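4. Results and doubts

Our survey of Whitlock residents asked whether a raised shelf makes a small table display look "more finished." Of 100 replies, 60 said yes. I don't trust that much – the question practically begs for it.

Renata Krajewska argued that height matters more than matching.
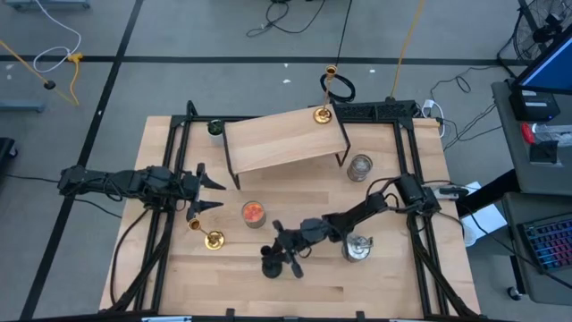

Gold and black holders on one table may simply look mismatched, and a low wooden riser won't fix it. The Livodville guide we started from claims otherwise but gives no evidence. We would ask again with neutral wording.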